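How to Fix a Cabinet Door That Sags or Will Not Close

A cabinet door that hangs low on one side, rubs against its neighbor or swings open again after you close it can usually be put right with a screwdriver. Most jobs take less than an hour. You will need a Phillips screwdriver, a pencil, wood glue, a few wooden toothpicks and a sharp knife. A small level helps but you can manage without one.

Find out which hinges you have

Open the door and look at where it meets the cabinet. Concealed hinges, sometimes called cup hinges, have a round metal part set into the back of the door and an arm that reaches to a plate inside the cabinet. Most kitchen cabinets put in over the last few decades have these. Older furniture more often has butt hinges, which are two flat leaves joined by a pin. Butt hinges have no adjustment screws, so skip ahead to the section on loose screws.

Take everything heavy off the inside of the door before you start. Spice racks and towel bars pull on the hinges and you will not get a true reading of how the door hangs.

Tighten first

Check every screw on both hinges, on the door side and on the cabinet side. Turn each one until it is snug and stop there. Cabinet sides are often particle board and a screw that is forced will strip its hole. Close the door and look at it again. In many cases that is the whole repair.
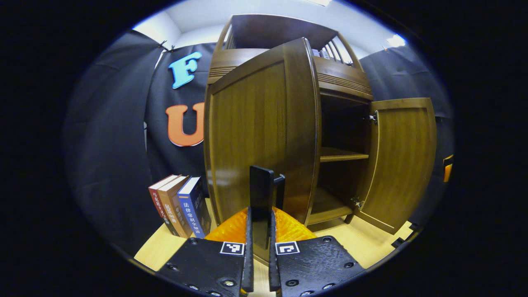
If the door is still crooked, go on to the adjustment screws. A typical concealed hinge has two on the arm. The one nearer the door moves it left or right. The one farther back moves it in or out, closer to the cabinet or away from it. Up and down movement is done at the mounting plate, either with a third screw or by loosening the plate, sliding it and tightening it again.

Adjusting the door

1. Look at the gap along the side of the door from top to bottom. If it is wider at the top, the top hinge needs to move sideways.
2. Turn the side adjustment screw on that hinge half a turn. Close the door and look. If it went the wrong way, turn it back.
3. Work on one hinge at a time until the gap is even.
4. If the door touches the cabinet on the hinge side and stands off on the other, use the in and out screw on both hinges, the same amount on each.
5. Set the height last. Hold the door up with your free hand while the plates are loose.

On a pair of doors, get one straight before you touch the other.

When a screw will not grip

A screw that spins without getting tight has a worn hole. Take the screw out. Dip two or three toothpicks in wood glue, push them into the hole and snap them off. Trim them flush with the knife. Leave the glue overnight, then drive the same screw back in by hand. Do one hinge at a time so the other keeps the door lined up, and prop the door while the glue dries.

Do not go up to a longer screw without measuring first. Keith Tindall wrote in to say he put one straight through the face of a pantry door in June and had to fill and repaint it.

Warped doors

Solid wood doors can twist with damp. Lay a straight edge across the back, corner to corner. A small twist can be hidden by adjusting the top and bottom hinges in opposite directions, or by fitting a stronger catch at the corner that stands out. A badly warped door will need replacing. Measure the old door and the distance between the hinge cups before you order.

Updated March 2026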